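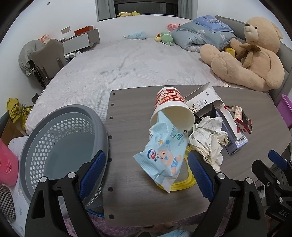

Home | News | Press | Contact

VERKBY, August – 2 min read

Carard launches bedside tidying service for guest rooms and student housing

Carard, the household services company from Verkby, announces today the start of Fakir, a short tidying visit for the small table next to the bed. The service opens first in the Vumcombe residence, where 64 rooms are already registered.

The bedside table is where the day's small waste stays. A paper cup, a snack wrapper, an opened cardboard package, a crumpled paper: each of them is light and takes no time to throw away, but together they cover the surface and the useful things disappear under them. Before the launch, Carard asked 1,442 residents which place in their room they tidy last. The table beside the bed was the most frequent answer.

A Fakir visit is simple. The waste is sorted into paper, cardboard and plastic. Boxes that are still closed are not thrown away – they are put in one line at the back of the table, with the label to the front. Printed papers are made flat and left for the resident to decide. At the end the tabletop is wiped and the sheet is pulled straight.

During the trial period 91 visits were made. Residents asked mostly for one change, that small items found under packaging should be kept together in a tray, and this is now part of every visit.

Carard plans to offer 2,000 visits in the first season. Bookings are open at the Vumcombe reception desk until 6 p.m.

Share 14 | Comments 3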